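Publié le 15 juillet 2025 – par Zanele Fourie
Dernière mise à jour : août 2025

Migrer un registre public, c'est aussi prévoir d'en sortir

Le syndicat intercommunal de Jindine s'apprête à renouveler le marché d'hébergement de Nasr, le registre par lequel transitent les demandes de places en crèche, les inscriptions scolaires et les aides à la cantine. Le débat qui accompagne ce renouvellement porte presque exclusivement sur la capacité de la plateforme à absorber les pointes de la rentrée. La question est légitime. Elle en masque une autre, à mon sens plus lourde de conséquences : dans quelles conditions le syndicat pourrait-il, un jour, reprendre ses données et les confier à un autre prestataire ?

Le contrat actuel, conclu avec Plitex, comporte une clause de réversibilité de quatre lignes. Elle prévoit la restitution des données « dans un format usuel » et dans un « délai raisonnable ». Aucun format n'est nommé, aucun délai n'est fixé. Les pièces jointes, les journaux d'accès et l'historique des corrections ne sont pas mentionnés. Or un registre sans son historique perd l'essentiel de sa valeur administrative, puisqu'il ne permet plus d'établir qui a modifié un dossier ni à quelle date. 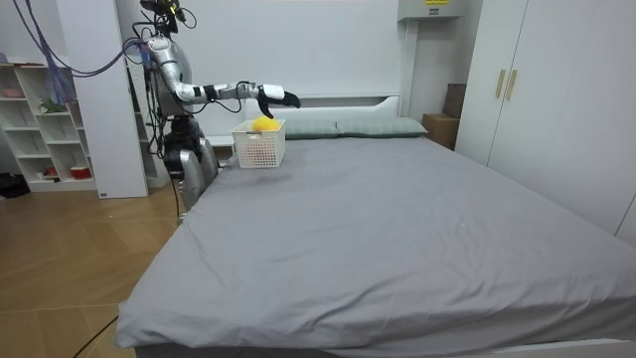

Ce que l'audit a montré

Le cabinet Modevance, mandaté l'hiver dernier, a procédé à un exercice d'export sur un échantillon de 2 883 dossiers. Le résultat mérite d'être lu avec attention : 938 d'entre eux sont ressortis incomplets, le plus souvent privés des pièces justificatives déposées par les familles. Les documents existaient bien sur la plateforme. Ils étaient rattachés aux dossiers par un identifiant interne que l'outil d'export ne reprenait pas.

Il serait injuste d'en faire grief au seul prestataire. Plitex a livré ce que le cahier des charges demandait, et ce dernier ne demandait aucun essai de restitution avant la fin du marché. La disponibilité du service, en revanche, y occupait un chapitre entier, assorti de pénalités détaillées. On obtient généralement ce que l'on mesure, et le syndicat a disposé d'une plateforme stable, dont les interruptions furent brèves et correctement annoncées.

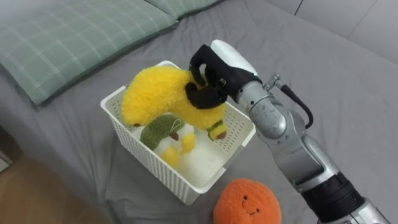 Panier blanc et peluche jaune, drap gris.

La conteneurisation, dont on attend beaucoup dans le nouveau marché, ne règle pas cette difficulté. Elle facilite le déplacement des applications d'une infrastructure à une autre – ce qui est appréciable – mais elle laisse entière la question du modèle de données. Une application parfaitement portable peut conserver ses informations dans une structure que seul son éditeur sait interpréter. Les élus auxquels on présente l'architecture retenue comme une garantie d'indépendance devraient demander à voir le schéma de la base, ainsi que la documentation qui l'accompagne.

Trois exigences devraient, selon moi, figurer au prochain contrat. Il conviendrait d'abord d'imposer un export complet chaque année, contrôlé par un tiers et réimporté dans un environnement distinct. Les formats devraient être désignés par leur nom et leur version. Enfin, le prix de la réversibilité devrait être arrêté à la signature ; négocié au moment du départ, il l'est toujours au désavantage de la collectivité.

Le coût d'un tel dispositif n'est pas négligeable. L'exercice annuel mobiliserait 39 journées de travail, d'après l'estimation jointe au rapport, et exigerait des services municipaux qu'ils tiennent à jour un dictionnaire de données que beaucoup n'ont jamais rédigé. Je comprends que cette charge inquiète les plus petites communes, dont l'agent chargé de l'informatique assure bien souvent trois autres fonctions. 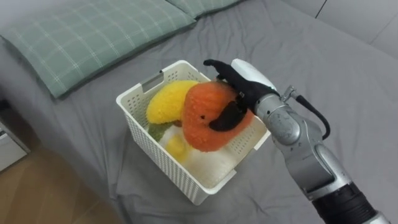

On m'objecte, dans un courrier adressé à la suite d'une précédente tribune, que les familles se soucient peu de réversibilité, qu'elles veulent un site accessible le matin de l'ouverture des inscriptions et que chaque journée consacrée à un export théorique serait mieux employée à renforcer l'assistance téléphonique.

L'argument a sa force. Lorsque 1 000 parents se connectent dans la même heure, la qualité du service se juge à l'affichage de la page suivante. Mais ces mêmes parents sont aussi ceux à qui l'on réclamerait, en cas de changement d'hébergeur mal préparé, un justificatif de domicile déjà fourni deux fois. La continuité d'un service public s'apprécie sur la durée de vie des dossiers, laquelle excède largement celle d'un marché de quatre ans.

Le conseil syndical examinera le projet de cahier des charges avant la fin du mois d'août. Le texte provisoire reprend, mot pour mot, l'ancienne clause de quatre lignes. Il reste le temps de l'amender, et je souhaite que les délégués demandent l'inscription de ce point à l'ordre du jour.

Contact de la rédaction | © Tous droits réservés | Haut de page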